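From: Dale Pelletier
To: Vedgate workshop list
Subject: Re: [vedgate] Two-handed build -- where have we got to?
In June

Hello all,

Sorry for the slow answer, I've been meaning to sit down with a proper cup of tea and write this out, and it has taken me the best part of a fortnight to find both the tea and the chair. Landry's message is quoted underneath in pieces so you can see which bit I'm answering.

> Dale, could you give us a round-up for those who missed the last
> bench evening? I'm lost as to whether we are still building the
> second arm or only pretending to in software.

Both, I'm happy to say! The left arm is up on the bench at the back of the workshop and moves when it's told to, shoulder to wrist. The right arm is in three boxes under the same bench, and has been since the elbow bracket came back from the printer with a twist in it. I've redrawn the bracket with a thicker web along the inside of the bend and it's in the queue again. If anybody wants to learn how to fit heat-set inserts, please put your name down for that one, because there are a good many of them and I would enjoy the company.

In the meantime the software side has gone on ahead. I know a few of you feel a bit cheated by that -- it isn't as much fun to come along of an evening and find three people peering at a laptop -- but it means that when the right arm does go up we'll have something sensible to run on it, and I'd much sooner have two arms argue over the same bit of table on a screen than in front of the good windows.

> What did we spend in the end? I had 300 in my head and then
> somebody said a thousand and I nearly fell off my stool.

You can get back on your stool. The 1000 was the price of the ready-made pair of wrist joints I mentioned, which we all agreed to admire from a distance. We've spent 300 pounds out of the kitty on motors and bearings, and 89 pounds on the Hatex power supply, which I'm very pleased with. It's quiet, it has a proper switch on the front, and the terminals are big enough for those of us whose eyes aren't what they were. The cable chain was a gift from the loft of a kind member who has asked not to be thanked, so I won't.

I have got the receipts in the green folder on the shelf over the lathe. Please don't tidy the green folder.

> Are we using Utivel for the simulation or not? I installed it,
> it asked me a lot of questions, and I went and dug the garden.

We are, and I'm sorry about the questions. It does ask them all over again if you close the window too early. Say yes to the default folder, say no to the sample projects (they take an age to download and they're mostly forklifts), and then open our own file from the shared drive, the one with "table" in the name. The table is set up as a plain one with nothing fancy on it. I tried a wood grain at one point and all it did was slow my poor machine down to a crawl.

A few things I've learned while fiddling with it, in no order at all:

The friction setting on the fingertips wants to be a good deal higher than you'd guess. With the value it came with, anything smooth shot out from between thumb and fingers like a wet bar of soap, and I spent an entire evening blaming my wrist angles for it.

Save before you change the step time. I can't say this strongly enough. If you make the step too long, the fingers sink into whatever they touch, and then the program tries to put that right all at once and things leave the table at tremendous speed. It's very funny the first time.

If the two hands are set off together, give each its own target by name. I had both of them sent after "object" for a while, and they met in the middle.

The camera view you get on opening is rather far off. Press the home key, then scroll in until the table fills most of the window, which gives you both hands and a bit of floor to judge the height by.

> And can we see something? Even one picture would cheer me up.

Of course you can, and you've been very patient. I've gone for bright colours on the things to be handled so that they're easy to tell apart, both for us and for the little program that finds them. The hands are the four-fingers-and-a-thumb sort, as we voted for, even though I did grumble at the time about how many joints that would be. I take back the grumbling. They look splendid. 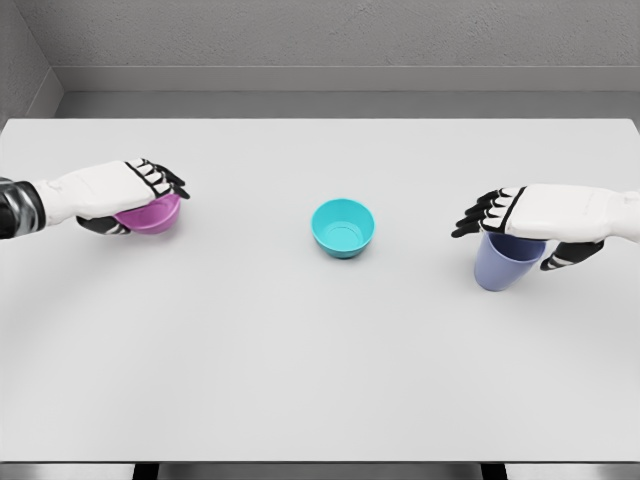 Left hand at the pink bowl, right hand at the blue cup, cyan bowl in between.

I'm fond of that one. What I'd like some help with is the thumb. On the bowls I can bring it in low and be fairly relaxed about it, but a cup is taller and narrower and I keep changing my mind about whether to come at it from over the rim or slide in from the side. At the moment the right hand comes over the top. If any of you have a strong opinion, or have simply watched yourself picking up cups for an afternoon (I have, and my wife has stopped asking), do write back to the list and not just to me, so that it's all in one place.

> Last thing: is there a job for somebody who can't code and has
> bad knees?

There certainly is, and it's a sitting-down job. The finger pads for the left arm need cutting out of the rubber sheet and gluing on, and it wants a patient person with a sharp knife and a steady hand. The sheet is rolled up behind the door. There's also the labelling of the wiring loom: 69 labels by my list, all typed out already and only needing to be cut and wrapped round the right wires. I can bring it to your house if the steps are a bother, Landry. You'd only need a kitchen table and a decent lamp.

I'll be at the workshop from half past six next bench evening with the kettle on. If you're coming, and you have a set of small hex keys that you trust, please bring them along, as ours have gone round at the corners and the two smallest are missing altogether.

All the best to everybody, and do shout if the shared drive won't let you in -- it's usually the password with the capital letter in it.

Dale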